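4 Simulationsversuche zum Greifen auf dichtem Tisch

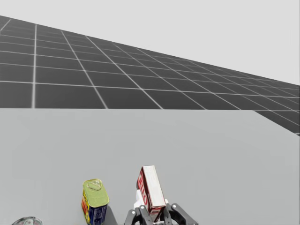
Abbildung 3: Ansicht aus der Simulation. Der Greifer befindet sich an der schmalen rot-weißen Schachtel, links davon steht eine rechteckige Dose.

4.1 Aufbau der Szenen

Für die Bewertung des Verfahrens Janex wurden 60 Szenen in der Simulation erzeugt. Jede Szene besteht aus einem glatten, hellgrauen Tisch und mehreren Gegenständen des täglichen Gebrauchs, welche dem Objektsatz Limley entnommen sind. Die Lage der Gegenstände wird zufällig gezogen. Eine Lage wird verworfen, wenn zwei Körper sich am Anfang durchdringen oder wenn ein Gegenstand während der Einschwingphase vom Tisch fällt.

Der Zielgegenstand ist pro Szene fest vorgegeben. Alle übrigen Gegenstände gelten als Hindernisse und dürfen berührt, aber nicht umgestoßen werden. Bei schmalen Schachteln wie in Abbildung 3 ist die Orientierung der Finger besonders wichtig: Liegt die Schachtel schräg zum Tischrand, so muss der Greifer um die Hochachse gedreht werden, damit beide Fingerkuppen an den langen Seiten anliegen.

4.2 Auswahl der Griffe

Für jeden Zielgegenstand werden 800 Griffkandidaten berechnet. Die Kandidaten werden zuerst geometrisch geprüft, das heißt, es wird nur der Abstand zwischen den Gliedern der Finger und den Nachbarobjekten betrachtet. Danach bewertet das Netz die verbleibenden Kandidaten. Anders als bei der Methode von Benítez wird die Bewertung nach jeder Annäherung noch einmal durchgeführt — die Kamera sieht dann den Gegenstand aus geringerer Entfernung, und ein Teil der Verdeckungen ist nicht mehr vorhanden.

Ein Griff zählt als erfolgreich, wenn der Gegenstand angehoben und 2 Sekunden lang ohne Kontakt zum Tisch gehalten wird. Ein Verrutschen zwischen den Fingern wird toleriert, solange beide Kuppen im Kontakt bleiben.

4.3 Ergebnisse

Mit der erneuten Bewertung waren die Griffe in 38 Szenen im ersten Versuch erfolgreich. Die Fehler traten überwiegend bei niedrigen runden Dosen auf. Bei diesen Objekten ist der Rand der einzige gut greifbare Bereich, und das Netz bevorzugt oft einen Griff über die volle Breite, welcher die Öffnungsweite des Greifers beinahe ausschöpft. Kleine Fehler in der geschätzten Position führen dann bereits zu einer Kollision mit der Fingerkuppe.

Bei den Schachteln war das Verhalten deutlich stabiler. Auffällig ist jedoch, dass stark bedruckte Flächen die Schätzung der Kanten stören können. Dieser Effekt wurde auch in der Testumgebung Gollham beobachtet, wurde dort aber nicht getrennt ausgewertet. Eine Untersuchung mit einfarbigen Varianten derselben Körper ist in Abschnitt 5 beschrieben.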